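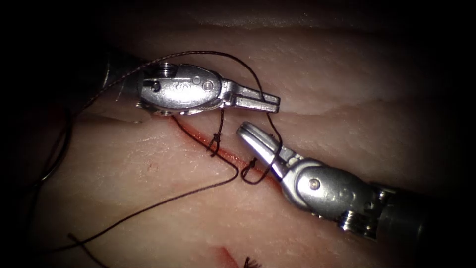
Issue 74

How long before I can lift things again after a hernia repair?

Asked by Titus, May 2019

Hi all, I had a small hernia fixed in January and the surgeon told me to "take it easy for a while," which could mean anything! I run a little plant stall at the Skernport market and a bag of compost is 16 kilos. I've been using a hand cart and bribing my nephew with donuts, but he goes back to school soon and I'm going nuts. I feel fine apart from a bit of a pulling feeling when I twist. Has anyone gone back to heavy lifting? Did you do it all at once or build up?

3 answers

Todor Grgić
Call the surgeon's office and ask for a number. I mean an actual weight, in kilos or pounds, and a date. Mine were vague too until I told them what I do all day (I lay patio stone), and then the nurse got very specific very fast. I started with a half-full watering can and added a little each week - boring, but I got there. Mention the pulling when you call. Mine was just the scar being tight, but they had me come in so somebody could press on it and check.
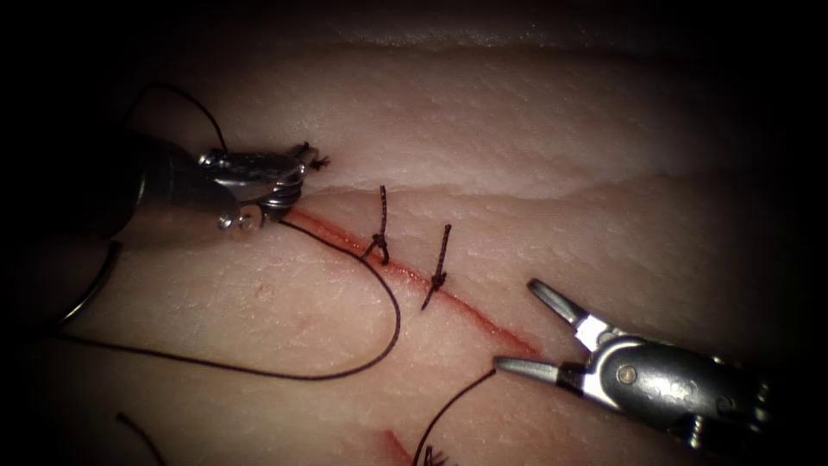 The other thing I'd say is don't trust how you feel at nine in the morning. I'd be great until lunch and then sore all evening, so I kept a notebook of what I'd carried and how I was at bedtime. Also breathe out when you lift, and eat your prunes, seriously, straining in the bathroom was worse than any paving slab.

Ayaaba
Can you get the compost in smaller bags? The garden center out on the Trornano road splits them if you ask nicely. Costs a bit more but it beats paying for another operation. I had my gallbladder out so not the same thing, but I wore a soft belly wrap under my shirt for the car and loved it. Ask first though, my sister's doctor didn't want her in one.

mulch_and_more
i was back at work in 2 weeks no problem. everyones different

Was this page helpful? 300 people said yes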